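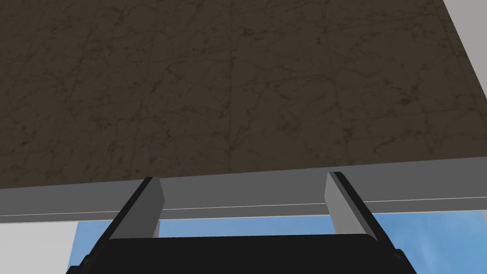

How a Robot Practices in a Pretend Kitchen

A guide for readers aged 8 to 11, prepared by the Clamura Learning Office
December 6, 2023

The dark stone counter and the blue sky were never built or painted by hand. They were drawn by a computer program. The program is called a simulator, and it makes a pretend kitchen where a robot can practice. The two fingers reaching up from the bottom are part of the robot's gripper, and the robot is pretend as well.

At Clamura, the simulator used for kitchen work is named Workero. This guide explains what Workero does and how other pieces of software help a robot decide where to move.

Why practice in a simulator?

A real robot is heavy, and it can cost a great deal of money. If it bumps into a real counter, the counter may crack or the robot may need repair. In a simulator, a bump breaks nothing. The program makes a note of the mistake, puts everything back in place and starts again.

A simulator can also run many lessons at the same time. Workero can run 58 pretend kitchens at once, each on its own part of a large computer. One kitchen may have a dark counter and another a pale one. The robot has to learn that a counter is still a counter, whatever color it is.

What the robot sees

When you look at a table, your brain tells you where the table stops. You hardly have to think about it. A robot needs software for this job, and that software is called perception.

To a computer, a picture is a very long list of numbers. Each number tells how bright or how colorful one tiny dot is. Perception software searches the list for places where the numbers change suddenly. The line between gray and light blue at a counter's edge is one such place.

Stone can be difficult. Its surface may be covered with thin, dark veins that wander in every direction, and a vein can look like an edge to a computer. The software must learn which lines belong to the pattern in the stone and which line marks the end of the counter.

Choosing a path

Once the robot has worked out where things are, it needs a plan. The planning software at Clamura is named Halilović. It looks for a path from where the gripper is now to where it should be next.

Suppose the gripper is underneath a counter and must reach a cup on top. Going straight up will not work – the counter is in the way. The planner tries a path that moves out past the edge, then up, then over. It checks each part of the path for bumps before the robot moves at all. If it finds a bump, it throws that path away and tries another.

The planner also leaves a little extra room. At Clamura the rule is 2 centimeters between the gripper and anything it is not supposed to touch.

Making the move

The last piece of software is the controller. It turns the plan into small orders for the motors, such as "turn this joint a little to the left." Our controller sends 80 orders every second.

After each order, the controller checks whether the arm went where it was told. If the arm has gone slightly too far, the next order brings it back. You do much the same thing when you carry a full glass of water across a room and keep correcting your hand.

From the pretend kitchen to a real one

A robot program must pass 4 tests in Workero before it may be used in the practice kitchen at Clasmont, where the counters are real. Real kitchens have crumbs, shadows and drawers that stick, and a simulator does not always include them. When a program has trouble at Clasmont, our engineers add the same trouble to Workero so that the robot can practice with it.

Words to know

Simulator – a computer program that makes a pretend place for practice.
Gripper – the part of a robot that takes hold of things.
Perception – working out what is nearby.
Planner – software that chooses a path.
Controller – software that tells the motors what to do.

Try it yourself

Place a plastic cup on a table and put your hand under the table, palm up. Move your hand slowly to the cup without touching the table's edge. Now write down every move you made, one on each line. Give your list to a friend and ask the friend to follow it exactly.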